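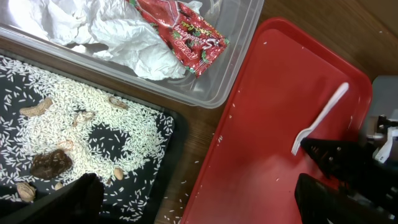
Dutura opens sorting workshop for food scraps and packaging

Dutura, the household waste advice service, will run a sorting workshop in April at the Anitz community hall. The session covers small mixed waste: the leftovers and wrappers that collect on a table after a snack and usually go into one bag.

Each place is set with a clear plastic container for packaging and paper, and a black tray for food. Tissue paper and snack wrappers go in the container. Uncooked rice, peanuts and peanut shells stay on the tray until the second part of the session, when shells are separated from grain by hand.

Workshop leader Ailbhe Quinlan said rice was chosen for its grain size. "Peanut shell breaks into small pieces, and the smallest are close to the size of the rice," she said. "People pick out the whole nuts quickly. The fragments take most of the time."

Grain that falls onto the table is swept up at the end and added to the food fraction. Foil wrappers are handled separately from the tissue, as the Anitz collection takes clean paper only. Torn wrappers are accepted in the mixed packaging bin if they are empty.

The workshop has 16 places and two sessions, the first starting at 10 a.m. and the second at 2 p.m. Each lasts 45 minutes. An earlier session at the Skelance library drew 22 people, and a number of them had to share trays. Tarmo Siliņa, who handles bookings, said the number of places had been limited for that reason.

People with a nut allergy should state this when booking. A tray with rice and dried beans will be prepared for them in a separate room. Children under 15 must come with an adult.

Booking is open at the Anitz hall desk and at the Skelance library. There is no charge. Printed sorting charts for the current collection rules will be handed out at both sessions.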